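Section 3: Setting up the scale and weighing your first parcel

If you skipped Sections 1 and 2, you have skipped the parts list and the warranty. The warranty will still be there when you want it. The parts list matters now, so please check that you have the scale, the steel tray, the power adapter, four rubber feet on a paper card, and one Gernent check weight in a felt pouch. The pouch is nicer than it needs to be.

These instructions cover the Drulcombe Julix 300 and the Julix 600. The number is the maximum load in pounds for neither of them. It was chosen by the sales department and we have learned to live with it. The maximum load for your scale is printed on the underside, next to the serial number, and you should read it before you attach the feet.

3.1 Choosing a spot

The scale wants a flat, hard, boring surface. A kitchen counter is good. A solid desk is good. A folding table is usable if you don't lean on it, and everyone leans on it.

Keep the scale away from:

- fans, open windows and heating vents
- the top of a refrigerator or washing machine
- carpet, including thin carpet, including the carpet you think is thin
- direct sun

Caution: Do not set up the scale on a bed. We would not have thought to print this.

3.2 Attaching the feet

1. Turn the scale upside down on a folded towel.
2. Read the maximum load and write it somewhere. There is a space for it inside the back cover of this manual.
3. Peel the four feet off the card and press one into each corner recess. Hold each for a slow count of ten.
4. Turn the scale right side up.
5. Look through the round window at the front left corner. The bubble should sit inside the black ring.
6. If it doesn't, screw the leveling posts in or out, a half turn at a time, until it does.

Note: The leveling posts have a left-hand thread on units made before September. If the bubble runs off the wrong way when you turn a post, you have one of those. Turn it the other way. Both versions weigh the same parcels.

3.3 Power

The adapter plugs into the socket on the rear edge. The scale will also run on four AA batteries, which are not included. When the battery symbol flashes you have an hour or so of weighing left. When it stops flashing you have none.

1. Plug in the adapter, or fit the batteries with the door facing you.
2. Leave the tray off for now.
3. Press and hold ON until all the segments light up. Every digit will show 8.
4. Let go. The scale shows its software number, which for this edition is 341, and then counts down to zero.
5. Set the tray on the four pegs and press ZERO.

If the display shows a software number other than 341, some of the menu names in Section 5 will be slightly different. Where we say HOLD, for example, yours may say KEEP. An earlier version said GRIEVE, owing to a translation problem, and a few of those are still in service. The button works.

Let the scale warm up for ten minutes before you trust it. Make coffee. Do not put the coffee on the tray.

3.4 Checking with the Gernent weight

1. Make sure the display reads zero. Press ZERO if it doesn't.
2. Pick up the check weight by its knob. Fingerprints on the body do add up, though it takes a few years of enthusiastic handling.
3. Place it in the middle of the tray.
4. Wait for the small circle in the corner of the display to stop blinking.
5. The reading should be 300 grams, give or take one digit in the last place.
6. Move the weight to each corner of the tray in turn. The reading should stay where it was.

If the middle is right and a corner is wrong, go back to 3.2 and look at the feet. It is nearly always the feet. If every reading is wrong by the same amount, follow the calibration steps in Section 6. If every reading is wrong by a different amount, look for the cat.

Caution: The Gernent weight is for checking. It is not a paperweight, a doorstop for a dollhouse, or a fishing sinker. A weight that has been dropped should be replaced. Replacements are sold by Kovačević, our parts supplier, and ordering details are inside the back cover.

3.5 Weighing a box you are still filling

Most people pack the box, tape it, carry it to the scale, find that it is just past a postage band, and then stand there with the tape gun reconsidering. You can avoid this by weighing as you pack. The method uses the TARE button, which tells the scale to pretend that whatever is on it weighs nothing.

1. Put the empty box on the tray. Include any padding you mean to use, and lay the strip of tape across the top, backing and all if your tape has backing.
2. Write down the weight.
3. Press TARE. The display returns to zero and the word NET comes on.
4. Add the contents. The display now shows the contents alone.
5. When you have finished, add the number you wrote down in step 2. The total is what the carrier will charge you for.

If you forgot to write down the number in step 2, press and hold TARE until NET goes off. The display will show the full weight, box included. You could have done this all along, but some customers like arithmetic and we didn't want to take it from them.

Leave the flaps open and upright while you fill. Flaps that hang down past the tray can rest on the counter, and the counter will quietly carry part of the load. Snacks are a forgiving thing to practice with. The packages are light, they go in any way you like, and you can take one back out again when the reading creeps over the band.
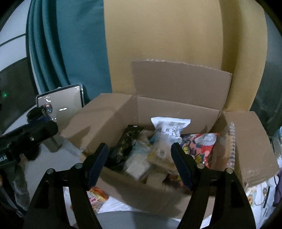

Yanling Mao wrote to us that she had followed the tare steps for a month and kept getting charged more than the scale told her, and could we please say in the manual, in large type, that NET does not include the box. We don't have large type. NET does not include the box. She added that her post office's scale agreed with hers to the gram once she had worked this out, and that she would like the difference refunded. We sent her a second felt pouch.

Postage bands catch people in another way. Carriers round up. A parcel one gram over a band is charged as if it went all the way to the next one, so a reading that sits exactly on a band deserves some suspicion. Aim to come in a little under. The shipping label weighs something, and so does the invoice you will remember at the last minute.

3.6 Weighing a box that is larger than the tray

1. Press ZERO with the tray empty.
2. Center the box as well as you can.
3. Check that no part of it touches the counter, the wall or the adapter cable.
4. If the box covers the display, press HOLD. The scale will keep the reading on the screen for 15 seconds after you lift the box away.

For very wide boxes, stand a smaller sturdy box on the tray first, press TARE, and set the wide one on top. Do not use this method with anything you would be sorry to see on the floor.

Tubes roll. Put a folded towel on the tray, press TARE, and lay the tube on the towel.

3.7 Weighing live animals

The scale is not intended for live animals. The HOLD button averages the reading over three seconds, which suits a sleepy guinea pig very well, and we mention this only for completeness.

3.8 Messages you may see

OL
The load is over the maximum. Take it off promptly. The scale forgives a brief overload and remembers a long one.

UL
The tray is missing or is sitting on top of its pegs instead of down over them. Lift it and try again.

LO
Low battery. See 3.3.

521
The scale was moved while it was settling. Put it down, wait, and press ZERO. If 521 comes back with nobody touching anything, check for a dryer running on the other side of the wall. Older editions of this manual described 521 as "user impatience," and the wording was changed after letters.

----
The reading won't settle. Usually this is a draft. Close the window, or stop breathing on the parcel.

3.9 Putting it away

1. Press and hold OFF until the display is blank.
2. Lift the tray off and wipe it with a damp cloth. No bleach, no scouring pads.
3. Return the check weight to its pouch.
4. Store the scale flat. It does not like to stand on its edge between cookie sheets, though that is where most of them end up living.

Do not stack anything on the scale in storage, even with the power off. The sensor has no idea whether it is on duty.

If the scale has been kept in a cold garage, bring it indoors and leave it unplugged for two hours, then repeat 3.4 before you weigh anything that costs money to mail.

Section 3 last revised 24 May 2020. Changes: step 6 of 3.2 reworded; GRIEVE explained; 3.7 added at the request of several customers and against the advice of one.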